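Felt baskets for sorting recycling

mvaltonen
We sort break-room rubbish into grey fabric baskets with dark linings. Rims hold, sides sag a bit.

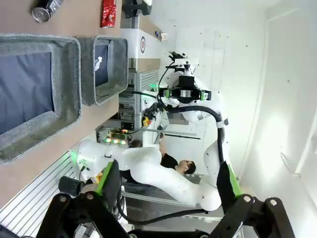
Ours are Grovum, 23 cm deep. Any liner advice?

clatby_40
Skip liners. Felt holds drips and smells by May. Use rigid tubs.

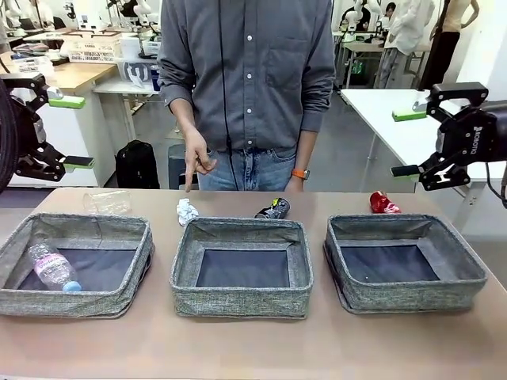 Tubs also stack.

d_rahman
Disagree. Empty the cans first and felt is fine.
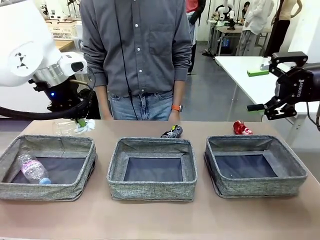 I wipe mine every 2 weeks.

clatby_40
Wiping won't reach the seams.
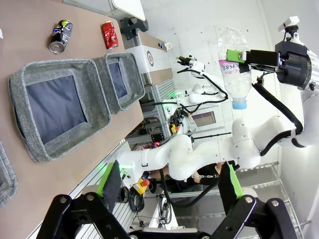
Two crushed cans, three baskets.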